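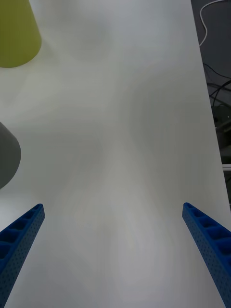

3. The Build

We put the rig together in a shared workshop, on evenings and whatever other hours we could get, and I want to go through how that went, since the shape of the workshop ended up deciding a lot of the design. The project is called Purer (the name stuck from an older, tidier plan). It runs two arms over one white tabletop, and the whole point of this section is the fingers, which we drew ourselves and changed far too many times.

3.1 Fingers

The first fingers were solid. They were stiff, they were heavy, and anything made of thin paper came out of them with a crease down one side. So we went to an open, ladder-like finger with cross-ribs, which gives a little when it closes and then springs back. We call this version Skinwood, and it's the only one used in the tests below. All of the fingers are blue, and I'm afraid there's no science in that at all!

Getting the ribs right took most of January. Too thin and the finger folds over sideways when it picks up a can; too thick and you're back to the solid one. We also covered the side faces of the finger with a grid of small round holes, partly to save weight and partly (I admit it) out of curiosity. I can't claim they do anything for the grip. We ran 451 open-and-close cycles on one pair before we trusted it near anything we cared about, and after that we stopped keeping a tally.

Mounting was fiddlier than printing. Our first adapter let the finger rock slightly at the base, and a tiny bit of rock there turns into a lot of wander at the tip. We ended up redoing the part so the finger seats against a flat face, and turning it 90 degrees so the screws can be reached without taking the whole gripper off. If you build your own, start there.

3.2 Software and table

The arms are driven by Erkeck, our own control code, which is a grand name for a pile of scripts that grew together. It knows where each arm is and keeps the two of them from meeting in the middle. It does not know how hard a finger is squeezing. We had wanted force sensing from the start and dropped it when the money went on motors, so for now the bend in the finger does that job as best it can.

The table is plain on purpose. We tried a patterned surface early on and the wrist view got confused by it, whereas bare white gives us clean edges on most things, apart from the soft shadows, which still fool the code late in the day. The cables are another story — we route them behind the table and they creep back.

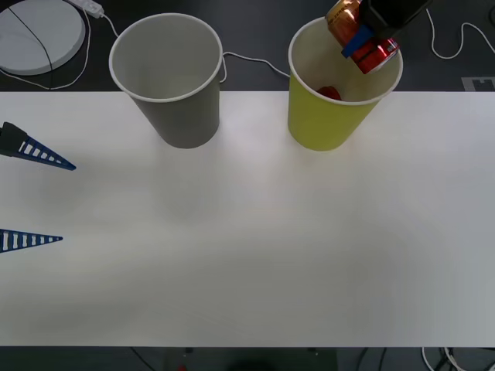
3.3 Trial task: cups and cans

For the trials we used paper cups, one gray and one yellow, set near the far edge of the table. Figure 2 shows one arm holding a can at a slant over the yellow cup, with the lower end just inside the rim, while the other arm's fingers are spread open at the left. I like this task because it's harder than it sounds. A can is smooth and stiff, a cup is light enough to tip if you so much as brush it, and the tilt has to be about right before the can starts going down.

We kept the starting layout loose, moving the cups between runs and letting either arm take the can. The Cherkaoui layout, our name for having both cups along the far edge, was the one we came back to most, mainly for the open space it leaves in front of the arms. It does mean a longer reach, and with a long reach any leftover slop in the adapter shows up right where you don't want it. We went back and tightened the adapter screws more often than I'd like to put in print, and the next version will have 4 screws on each one where this one has 2.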